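Robot Manipulation Laboratory
Handout 9: Comparing parallel grippers on thin-walled objects
Prepared by Vilho Lindqvist. Lab sections: Ardalan Jalali.
Revised Friday, March 4, 2022

1. Purpose

In the previous handout you tuned position control on a single arm with rigid blocks. This session uses both arms and a load that deforms. You will compare two finger sets, the solid Besthorpe fingers and the open-lattice Utura fingers, on the same motions, and report which one you would keep for tableware and why.

Read Sections 2 and 3 before you come to the lab. Section 5 is the part that gets graded.

2. Background

A parallel gripper has one degree of freedom, the jaw opening w. With a rigid object, w stops changing at contact and motor current rises steeply. The controller can treat the current step as a contact event. With a paper cup, the wall yields, w keeps shrinking, and the current climbs slowly. A threshold set for blocks will usually trip late, after the wall has creased.

Finger compliance changes this picture. A lattice finger bends around the object and spreads the load over a longer patch, so peak pressure drops for the same closing force. The cost is position error: the fingertip is no longer where the kinematics say it is. For a pick from a flat surface the error is small enough to ignore. For a handover between two arms it is not, because both tips are displaced and the errors can add.

The base of a paper cup is much stiffer than the rim. The folded seam at the bottom acts as a ring and resists ovaling. Near the open end the wall has little support, and a grip there should be limited by opening, with force used only as a safety stop.

3. Handover sequence

The giving arm holds the cup by the base. The receiving arm approaches the open end with its jaws wider than the wall section it will take. Both arms then hold still while the receiver closes. The giver opens only after the receiver reports a stable opening for 30 consecutive control cycles.
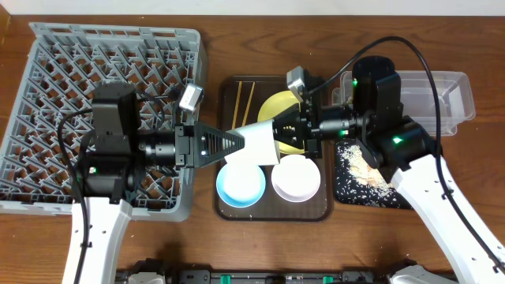

Keep the approach speed of the receiver low over the last part of the path. If the receiver pushes along the cup axis, the giver sees a side load it cannot measure, and the cup rotates in the jaws. Most failed handovers in earlier sections came from this push. Closing force was a less common cause.

The wrist cameras are used for alignment before contact. Once the jaws are near the cup, the fingers block much of the view, and the estimate of the cup axis gets noisy. Freeze the estimate at the standoff point and run the rest of the approach open loop. The Sung driver has a hold flag for this; set it in the configuration file and leave the source alone.

4. Procedure

Load the Bavach controller profile for the finger set you are testing. Profiles are not interchangeable, as the tip offset differs.

Zero both jaws with nothing between them. Repeat after every finger change.

Place the cup by hand in the giver's jaws at the base. Start logging, then start the sequence.

Run 45 trials per finger set. Use a new cup whenever the wall shows a crease. Do not change the current threshold partway through a set.

For each trial, log jaw opening and motor current on both arms, the result (held, slipped, crushed, dropped), and any visible mark on the cup.

Keep hands outside the shared workspace while either arm is enabled. The stop button cuts both arms together.

5. Report

Submit one plot of current against jaw opening for each finger set, with the contact point marked. State how you picked that point. Give a table of results by finger set.

Then answer in plain prose, 2 pages at most:

Where does the lattice finger lose accuracy, and does it matter for this task?

Would your choice change if the receiver had to grip a bowl by the edge?

What would a tactile sensor in the fingertip add that motor current does not?

Raw logs go in the section folder under your group number. Reports without logs will be returned ungraded. Questions about the controller profiles go to Jalali during lab hours.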